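片头别跳

昨晚又熬到两点。《灰港》第二季第七集，看完睡不着，爬起来写这个。错别字先不改了，大家将就。

先说结论：现在的剧，片头都快没了。五秒钟，一个标题，咚一声，完事。平台还怕你连这五秒都嫌长，右下角给个“跳过”。我一个朋友追完整整一季，问他主题曲好不好听，他说有主题曲吗？

有啊。Zurkwood写的。大提琴那段，第一次听以为是片子里的船在叫。

《灰港》的片头一分多钟，每集都放，每集还不一样。第一季我也跳，承认。后来Kamonchanok Intarasuk在她的专栏里提了一句，说第四集片头里灯塔的灯是灭的，我才倒回去看。真的是灭的。而正片要到第六集才告诉你守塔人早就走了。也就是说，编剧提前两集把底牌摊在桌上，赌的就是你会按跳过。

这种赌法我喜欢。有点坏，但是坏得有礼貌。 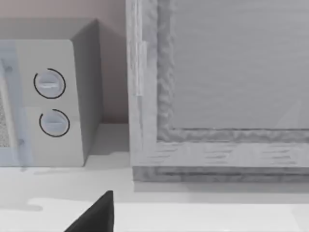
总第553期

再说第七集。网上骂得很凶，说“什么都没发生”。我看了几条就关掉了。什么叫没发生？Huanca在码头上等了一整集，等的船没来，她把给女儿买的鞋放回袋子里，回家。就这些。四十多分钟。配乐几乎没有，只在最后她关门的时候，片头那段大提琴进来两个小节，断掉。

跳过片头的人听到的是两个小节的大提琴。没跳过的人听到的是船。同一场戏，看的根本是两部剧。

当然也有毛病，不护短。Grurley那条线拖太久了，一个会计查账查了半季，查出来的东西观众第二集就猜到了。演员倒是好的，Aníbal Flores演他，光是摘眼镜的动作就有好几种，可戏不给他往前走，再会摘也没用。还有镇上那场大火，十月那一集，特效明显赶工，烟往哪飘都不对。这些该骂就骂。

但是把“慢”当成毛病来骂，我不服。

现在大家看剧是什么姿势？一倍半速，手机横在碗旁边，弹幕开着，感情戏拖进度条。我自己也这样，没资格说别人。可是有的剧就是按原速缝的，你一拉，线就开了。Huanca等船那场，一倍半速看，她像在赶车。

有人说节奏慢就是注水。注水是什么，注水是同一句话换三个人说一遍，是回忆杀里再套回忆杀，是主角站天台上吹风吹一首歌的时间。《灰港》的慢不是往里加东西，它是不肯剪。那双鞋她拿出来看了几次，每次看的地方都不同，先看鞋底，再看鞋带，最后只看盒子。你说剪哪一次？我剪不下去。

平台那边据说第三季要砍片头，改成五秒。没有正式消息，是Garkitz论坛上有人放出来的，真假不知道。底下已经有400多条回复，一半在吵，一半说“早该砍了，谁看啊”。

我看啊。

砍片头省下来的那一分钟，你拿去干嘛呢？多刷一条短视频？而且砍的不光是一分钟，第四集那盏灭掉的灯以后放哪，最后那两个小节的大提琴从哪里来，观众没听过船，怎么认得出船。

编剧可以另想办法，这我信，会写的人总有办法。只是别一边要人家埋伏笔，一边把埋东西的地给铺上水泥。

第八集下周出。片头我打算先单独看两遍再看正片，手机搁厨房里。至于Grurley，求求了，让他把帐查完吧。

2025-11-29 凌晨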